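Zippers on Mesh: Attachment and Wear
Speaker notes, Mollwood textile care session, Monday, slot 3

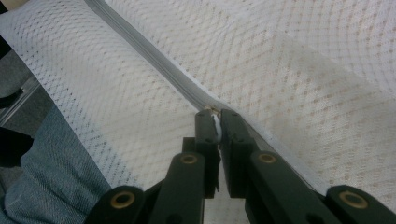
Start with the fabric before the hardware. Mesh stretches on the diagonal and the zipper tape does not, so all the movement ends up at the seam. Ask the room where they would expect the first failure. Most will say the teeth. Point to the gray zipper lying flat between the two white panels, then to the folds in the mesh on the left. The fabric takes up the slack. Mention the small white pull tab: low weight, less drag on the slider.

Next: the Bastell samples. 12 pieces, each closed and opened 200 times, dry. 9 showed thread wear at the lower end of the tape. 3 showed none. Do not give a cause yet, the stitch length varied between lots.

Handling advice (keep short):
Close the zipper fully before washing.
Hold the tape flat below the slider and pull in line with the teeth.
If mesh is caught, back the slider off. Do not force it forward.

Pass around the Draritz swatch here. Get it back before the break.

Questions on coated sliders go to the afternoon session.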